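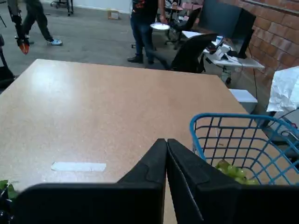

Print this article | E-mail to a friend

A Table for the Whole Valley

Wednesday, June 26, 2024

The Dreteden Harvest Supper will return in September with a longer menu, a larger hall and a new beneficiary. Proceeds from the evening will go to the Sotitz Fund, which pays for music lessons and instrument repair for children in the county's public schools.

Last year's supper drew 1,822 guests across two evenings, the highest attendance since the event moved indoors. Demand for the second night was strong enough that the organizers added a late seating, and several restaurants ran out of food before dessert was served. The kitchens have been asked to plan for larger portions this year, and the late seating will be offered on both nights.

Oda Sjöberg, who chairs the supper for the third time, said the choice of the Sotitz Fund followed a long discussion with past donors. "Our guests asked for a cause they could follow through the year," she said. "A child who receives a cello in the fall will be playing it in the spring concert, and many of our guests will be in the audience."

The fund was established by a bequest from a retired choir director and has operated quietly for most of its history. It lends instruments without charge and covers private lessons for students whose families apply through their school. Its waiting list has grown over the past 3 years, chiefly for strings and brass. Sjöberg hopes the supper will clear the list for strings.

Signe Hägglund will direct the kitchen. She trained as a baker before opening her own dining room on the north side of Dreteden, and she has cooked at the supper in previous years as a guest chef. Her menu opens with rye crispbread and smoked trout, followed by braised lamb shoulder with white beans. Sfakianakis, the family restaurant on Mill Street, will provide the vegetable courses, among them a baked eggplant dish that has been on its own menu for over 2 decades. Dessert will be a plum cake served with soured cream.

The evening's program includes a short performance by a student quartet, a live auction and dancing. Auction lots announced so far include a weekend at a lake house, a private dinner for eight prepared by Hägglund, and a restored upright piano donated by a Dreteden family.

Detwood, the furniture maker, returns as presenting sponsor and will underwrite the cost of the hall.

Individual tickets and reserved tables go on sale in July. Guests with dietary restrictions are asked to note them when booking — the kitchen cannot guarantee substitutions on the night. Dress is cocktail attire. Valet parking will be available at the east entrance, and a shuttle will run from the train station until midnight.

Contact Us | Copyright 2024. All rights reserved. | Back to top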